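Skaltville Letter: Shop Floor Notes

Does a tidier bench pay for itself?

Every few months a new pitch lands in my inbox promising to change the way small shops put things together. The latest comes from a training outfit in Prindport, and it goes by the name of Zodach. As far as I can tell from the workbook, Zodach is a method for laying out a workbench. You pay for the course, you get a binder and a roll of colored tape, and you go home and move your bins.

I have nothing against moving bins. I moved mine last July and my back has been better for it. What bothers me is the number on the cover of the brochure, which says that shops using the method save 1,357 hours a year. That is a very exact figure. I wrote to ask which shops, how many people worked in them, and what they were doing with their benches before. The reply thanked me for my interest and offered me an early sign-up rate.

So let's look at what is on offer. The course runs 19 sessions, all online, each of them short. It costs $500 for the first person from a shop and another $500 for the second, which struck me as a strange kind of group discount. The first four sessions are about reach. Put the things you grab most often closest to your hands. Put the heavy things low. Keep the thing you are working on in front of you and square to your body. All of this is sound, and all of it was taped to the wall of the first shop I ever worked in, on a sheet of yellow paper with a coffee ring on it.

The middle sessions are about fixtures, and I'll admit they are the best part. A simple board that holds a part in the same spot each time will do more for your error rate than any amount of tape. But the course spends very little time on how to make one, or on how to tell when a fixture is more trouble than it's worth. If you build the same assembly every day, make the board. If you build it twice a year, you will spend longer looking for the board than you ever saved with it. I have a shelf full of proof.

Then come the sessions on measuring your gains, and these lost me. You are told to time yourself before the change and again two weeks after. Anybody who has been timed knows you work faster when there is a clock running and you've just spent a thousand dollars. There is no advice on checking again in six months, when the tape has peeled and the bins have drifted back to where they were.

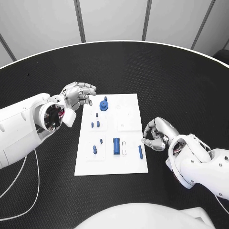 A white assembly board on a round black worktable.

A few readers have asked whether the certificate is worth anything. I called Ng, the parts supplier over on the Prindport road, and asked the front desk if they look for it when they hire. They had not heard of it. That's one supplier on one Monday morning, so take it for what it is, but the brochure does say "widely recognized" and I would like to know by whom.

If you have money set aside for the bench this year, I would spend it on a decent floor mat and better light first. Then stand at the bench for a full day and write down each time you have to turn around to get something. Move those things. If you still feel you need the binder after that, the next Zodach round opens this fall, and the early rate seems to be available to anyone who complains.

Send in your own before-and-after times if you have them, good or bad. I'll print the ones that say how they were measured.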